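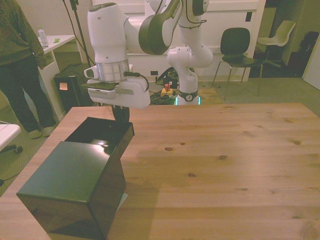

Arm at the drawer station, our back room

Robots on drawer testing, what happens to the testers?

posted by fistthorpe_bench, 10/08/2018

Small shop, we do cabinets w/ drawers for Colenden. Open/close checks were always by hand, 300 pulls a unit. Now management wants the arms doing it. 13 of us on the bench. Anyone been thru this? Do hours get cut or do you just end up babysitting the thing?

kaewsai77
Went thru it in January. No layoffs at our place but the job changed alot. Less pulling, more logging faults and resetting. My wrists are way better. Boring though. Get the new duties in writing BEFORE it goes live, and ask about the pay grade. Ours stayed the same for harder work, took 9 weeks of arguing to fix. Also ask who is allowed to hit reset on nights. We had one trained guy on days and zero on nights, so the line just sat.

Flamitz_Mo
depends on your boss

old_bench_1647
Agree w/ the first reply. Would add, keep a few units by hand each shift. An arm pulls the same way every time, customers dont. We caught a sticky runner by feel that the log had as a pass. Push for training too, whole bench, even if they only offer it to teh leads.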